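Messina: The Complete Box Set
Graphic novel, 3 volumes, slipcased
From Jatance, Pakville

Add to cart
Ships in one box with corner padding

Hi, I'm Ada Serra, I run Jatance, and I have wanted to put this thing in a box for so long that I made a cardboard mock-up before the second book was even drawn. Messina started as a stapled minicomic I sold off a folding table, and now it's a proper set with a spine design that lines up when you shelve it (I fought the printer over two millimeters and I'd do it again!).

If you're new to it, Messina follows a ferry clerk named Toris who starts reading the unclaimed letters in the lost property room and gets much too involved in one of them. It's a slow burn, a little bit of a mystery, with a lot of food in it. People keep asking me if it's manga. It reads left to right, it's in color for the harbor chapters and black and white for the rest, and I grew up on shelves and shelves of manga, so call it whatever gets you to open it.

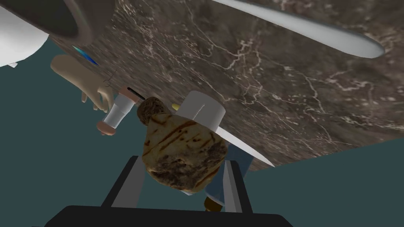
What's in the box

All three books in paperback with flaps, 450 pages of story in total, split into 17 chapters. I've also put in a foldout ferry map that used to be a preorder extra, and yes, the timetable on the back works if you want to follow Toris through her day. The slipcase is heavy uncoated board. It will pick up scuffs if you slide it around on a rough shelf, and I kind of like it that way, but if you're a keep-it-perfect person, get a plastic sleeve.

The first two books have been relettered. The old lettering was mine, done late at night on a bad tablet, and I never could look at page nine without wincing. Nothing in the story has changed apart from one misspelled street sign that a reader wrote to me about every March.

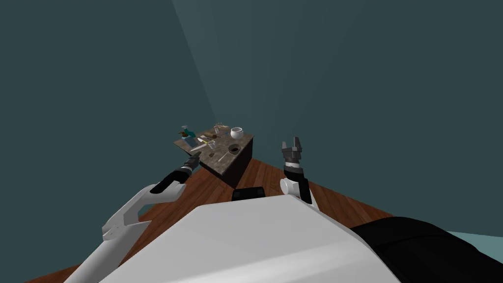
Corner table on a wood floor.

Size and paper

The books are a touch bigger than a regular manga volume and smaller than a standard American trade, so they fit on a paperback shelf without hanging over the edge. I went with a creamy stock for the black and white chapters. It takes solid blacks beautifully and you won't get the next page ghosting through when you read by a lamp. 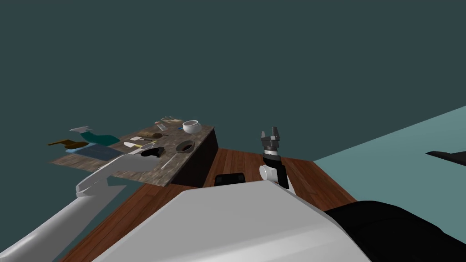

The color pages are on a brighter sheet, and you can feel the switch with your thumb when you get to the harbor, and I love that so much. The bindings are sewn, so the big double-page spreads open up most of the way. Give the spine a gentle bend the first few times and don't crack it flat on day one, please, for my sake.

Price

The set is $24 plus shipping. Single copies of the third book are there too if you already have the others, just pick "volume three only" from the menu. Orders that come in on Sunday get packed the next morning. 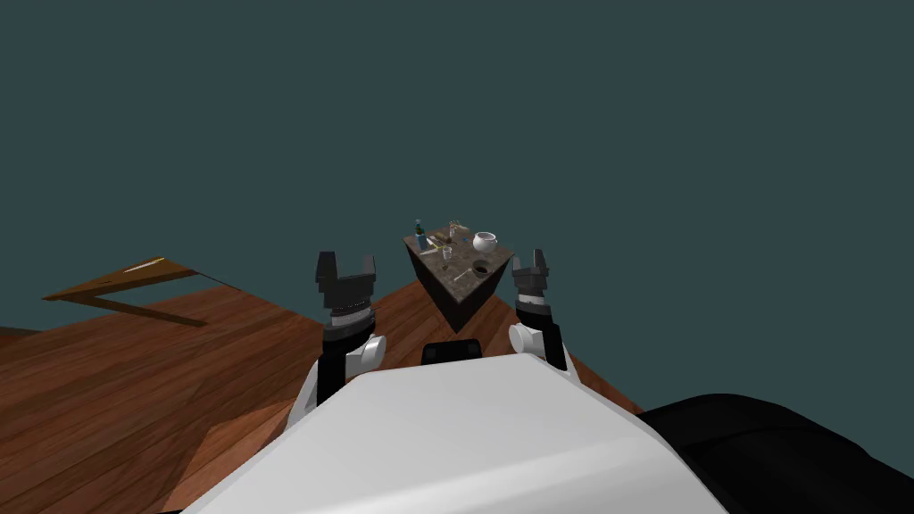 Is Messina okay for younger readers?
I'd say middle school and up. There's some swearing and a sad funeral chapter in the second book, and nothing gory.

Will you sign it?
Sure, put the name you want in the order notes and spell it out for me. I sign the first volume, inside the flap.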